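3. Shared work surfaces and household storage

3.1 Background to the survey

The question of where people keep small things at home has received less attention than the question of how much they own. Earlier work on domestic storage has tended to measure cupboard volume or floor area, and to treat the table as furniture for eating. In the flats studied for this paper the table was also a desk, a sorting place, a repair bench and a place where post was left until somebody dealt with it. This section reports how residents of two housing schemes, Cedano and Laur, used their main table over the study period, and how far the use of lidded boxes was linked to the amount of table left clear for other tasks.

Cedano is a development of medium-rise blocks completed in stages, with most kitchens opening directly on to the living room. Laur is older and has separate kitchens, many of them too narrow for a table. The contrast was useful to the study, as it allowed us to compare households with similar incomes and similar numbers of members but quite different rooms. Both schemes are managed by the same landlord, which supplied floor plans and gave permission for letters to be sent to tenants.

3.2 Sample and method

Letters were sent to every occupied flat in the two schemes, and 738 households returned the first questionnaire. Of these, 500 were asked to keep a storage diary. Diaries were issued on paper, with a reply envelope, and respondents could also fill them in by telephone if they preferred. Households were asked to make one entry in the morning and one in the evening, noting what was on the table, what it was there for and where it would normally be put away. The diary ran for 11 days, long enough to take in a full week together with the days on either side of it, when habits around shopping and laundry often shift.

We did not ask respondents to tidy before making an entry, and the instructions said so on the first page. A small pilot carried out in May had shown that people given no guidance on this point tended to clear the table first and then describe what remained. The wording was changed as a result, and the pilot entries were left out of the analysis.

Objects were sorted into four groups: items in use, items waiting to be used, items waiting to be put away, and items with no fixed place. The last group proved hard to code. A bowl of keys, for example, has a fixed place if the table is that place. Where the respondent had written that an object "lives" on the table, or used similar words, it was coded as having a fixed place, and this rule was applied throughout.

Containers were recorded separately from their contents. We distinguished between open trays, boxes with a hinged or attached lid, boxes with a loose lid, and bags. The state of the lid at the time of the entry was also noted, as pilot respondents had often mentioned that a box was left standing open between uses. Figure 4 illustrates the open state on an otherwise largely clear surface.

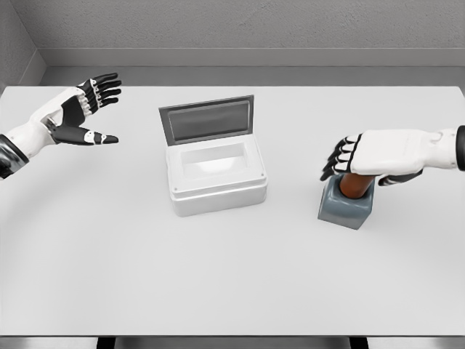
Figure 4. White box with its lid open on a pale tabletop, with a small grey square base to the right (computer rendering).

The lid matters to the analysis in a simple way. An open box takes up more room than a closed one where the lid swings outwards, and nothing can be stacked on it. A closed box can carry a second box, a book or a pile of post. Respondents who closed their boxes therefore had, in principle, more surface available to them, though the diaries show that this surface was quickly taken up by other things.

3.3 Results

Households in Cedano reported more objects on the table in the evening than in the morning. In Laur the pattern was weaker and, in flats with a narrow kitchen, ran the other way. The diary comments suggest why. Residents without a kitchen table carried breakfast things to the living room, where they often stayed until the middle of the day. By evening the table had been cleared for the main meal and was seldom covered again before bedtime.

The use of boxes was common in both schemes. Open trays were preferred for items handled every day, such as keys, pens and medicines. Boxes with an attached lid were kept for sewing things, chargers, stationery and children's craft materials. Boxes with a loose lid appeared less often than expected, and several respondents wrote that the lid had been mislaid or was in use as a tray elsewhere in the flat.

Lidded boxes were recorded as open in a large share of evening entries. This was most marked in households with school-age children, where the box was opened for homework or craft and left open until the meal. In adult-only households the lid was more often closed, but the box itself was moved less. It stayed at one end of the table for several entries in a row, and in a few diaries for the whole period.

We found no clear link between the number of containers a household owned and the amount of clear surface it reported. Households with many boxes had well-sorted tables and also full ones. The stronger link was with the distance between the table and the place where the box was normally kept. When that place was in the same room, the box was put away on most days. When it was in a hallway cupboard or a bedroom, the box tended to stay out. The finding held in both schemes and did not change when household size was taken into account.

3.4 Comparison with earlier work

The Volura housing study, which relied on a single visit to each home, reported that clear tables were the normal condition in smaller flats. Our diaries do not support this. It is likely that residents expecting a visitor had cleared the surface beforehand, much as our pilot respondents did. The Jutovden survey used a postal form without a time of day and obtained figures between the two, which would be consistent with entries made at mixed hours.

Neither study recorded containers apart from their contents, so our results on lids cannot be compared directly with theirs. A closed box may have been counted by one respondent as a single object and by another as everything inside it.

3.5 Limits of the data

The diaries were kept by one person in each household, usually the person who had answered the first letter. Other members may have used the table in ways that were not noted. Entries made late in the period were shorter than those made early on, and 12 diaries were set aside because the evening entries were missing. The two schemes share a landlord and a climate, and the results should be applied to other kinds of housing with care. Questions about sheds, balconies and shared basement stores were asked only in the first questionnaire and are treated in Section 4.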